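Stetport Shared Workshop
Members' bench notices · Thread

The Barkum table build has now completed its second stage. This thread sets out what has been done, what remains open, and how members may book the table from February. Questions may be left beneath any post and will be answered in the order received.

The project was proposed by members as a two-arm table for ordinary household tasks, built from parts that a member could reasonably buy, mend and replace. It is a shared asset of the workshop and does not belong to any single bench group.

The first stage covered the frame, the mounting of both arms and the emergency stop circuit. The second covered the grippers, the cable routing and the first full task, which is the laying and serving of a simple breakfast.

Frame. The arms face each other across a square top. A wooden board is fixed on either side. The boards were added in the first month and have been retained. They may be drilled. The top itself may not.

Members who require a fixture on the top should use clamps with padded jaws. Two sets are kept in the drawer marked B. Please return them clean and fully wound back.

Arms. Both arms are kept at the same firmware version at all times. A member who updates one must update the other in the same session and record this in the book. The mismatch in November cost the project nine days and a wrist joint.

The replacement wrist joint was supplied by Gündoğdu, the spares firm used for the workshop's lathe. Delivery was prompt. The bolt pattern differed slightly from the drawing we had been sent, and an adaptor ring was turned in house. The drawing for the ring is in the project folder.

Cabling. The original routing ran inside the guard and could not be inspected without removing four screws. Cables are now carried outside the links, with slack at the elbow. The result is less tidy and a good deal easier to check.

Members are asked not to shorten the loops. The slack has been measured against the full reach of each arm. A loop that looks too long with the arm folded will be taut when the arm is extended.

Software. Motion is handled by Flernanon, a small control program written by members over the winter. It accepts a recorded movement from the hand controllers and replays it with corrections from the cameras. It does not plan a task from the beginning and should not be described as doing so in publicity.

Flernanon at present holds 1047 recorded movements. Of these, 200 relate to the breakfast task. The remainder are short exercises such as lifting, turning, setting down and passing from one gripper to the other.

Each recording is reviewed before it is kept. The review takes longer than the recording. We had hoped to halve the time by the end of the second stage and have not managed to do so.

Breakfast task, table in use.

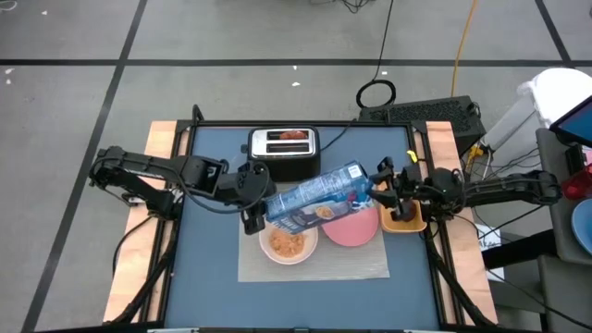
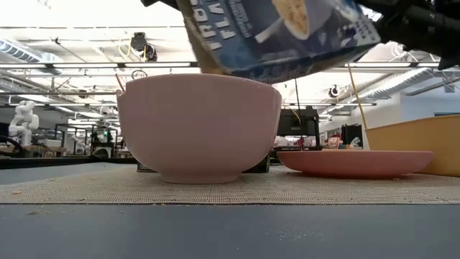
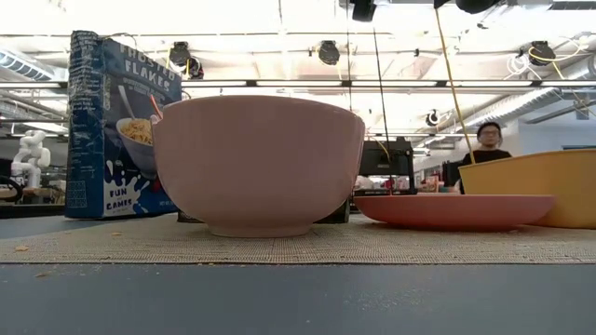
Loose food on the table is now the main subject of work for the third stage. The control program finds a bowl reliably and a crumb hardly at all, and the cameras must be able to tell the two apart before any wiping movement can be attempted. In the last picture there is a brownish fragment on the bare table in front of the mat, tiny crumbs along the mat edge, and a fine pale scatter right of centre. Those are three different sizes against two different backgrounds, and a single threshold will not serve for all of them.

The woven placemat adds to the difficulty. Its grid of light and dark fibres is close in scale to the smaller crumbs. A plain mat has been suggested. The build group prefers to keep the woven one, on the grounds that members own such mats at home and the table is meant for household conditions.

Pouring. A cereal box is a more demanding object than its weight suggests. The card gives under the gripper, the contents shift as it tilts, and the opening is seldom the same shape twice. Grip force is therefore set by the state of the card, and the setting must be checked whenever a box is changed.

A new box and a creased one should be treated as separate objects in the recordings. Please note the state of the box in the comment field. "Firm", "soft" or "creased" is sufficient. Free descriptions have proved hard to search.

The pouring angle is limited in software to 80 degrees from upright. Members have asked for this to be raised. The request is under review, and until a decision is posted the limit is not to be altered on the shared machine.

Bowls. Depth matters more than width. With a deep bowl the low camera sees only the outer wall and cannot judge the level of the contents. The overhead view must then be used alone. A shallow bowl allows both views to be compared, and the results have been steadier.

Dishes are kept on the lower shelf beside the sink. They are reserved for the table and are not for members' own meals. Members' crockery is in the cupboard by the door, as before.

Food. Cereal used on the table is not to be eaten afterwards. It is to be placed in the covered tub and taken to the compost bay at the close of each session. Milk and other liquids are not permitted on the table at this stage.

The restriction on liquids will be lifted only when the joint seals have been fitted and tested. The seals are on order. No date has been given by the supplier, and we would ask members not to press for one on our behalf.

Toaster. The toaster counts as a fixture of the task and is to remain unplugged at the wall whenever the arms are powered. Any bread or toast used is prepared beforehand in the kitchen. This rule applies to demonstrations as well as to ordinary sessions.

Safety. Two members must be present whenever both arms are live. One operates and the other stands within reach of the stop button. The second member is not to use a telephone, solder, or supervise another machine during this time.

Hands are to stay outside the line of the wooden boards while the motors are enabled. To move an object on the table, disable both arms, wait for the tone, and only then reach in. Disabling one arm is not enough.

Faults. There are three open faults on the list. The right gripper opens a little late after a long hold. The replay occasionally pauses at the handover point. The log viewer shows times one hour out in summer, and has done so since it was written.

The late opening has been traced to the gripper motor and not to the control program. A spare motor is available. It will be fitted during the January closure so that no bookings are lost.

The pause at handover has not been traced. Members who meet it are asked to save the log before restarting. A restart clears the buffer, and a fault report without the log is of very little use to the build group.

Costs. The second stage was allotted 3333 from the equipment fund and closed within that sum, the wrist joint included. The full account is pinned inside the cupboard door and may be read there at any time the workshop is open.

Spending in the third stage will be confined to the seals, one further camera mount and replacement finger pads. The pads wear quickly on card. Members with experience in casting rubber are invited to leave their details in the project book.

Booking. From February the table may be booked in two-hour periods. Mornings are held for recording work. Afternoons are open to any member who has completed the induction. Evening periods remain with the build group until the handover fault is closed.

The induction lasts ninety minutes and covers the stop circuit, the clamps, the hand controllers and the review of recordings. Previous use of Flernanon on another machine does not exempt a member from attending.

Before leaving, each user should park both arms, wipe down the top and the mat, empty the crumb tray, switch off at the wall and sign the book. The brush and pan hang at the end of the bench. Compressed air is not to be used, as it drives crumbs into the joints.

Recordings made on the shared table are kept in the shared store and are open to all members. Those who wish to keep a recording private should use their own storage and remove the file at the end of the session.

A correction to the notice on the board: the Barkum drawings are at revision F. Sheets marked D show the guard with the former cable route and should be recycled. Revision E was withdrawn before issue.

The next thread will cover the seals and the trial of the wiping movement. Bookings for February open at 9 a.m. on the first day of the month, by the usual form.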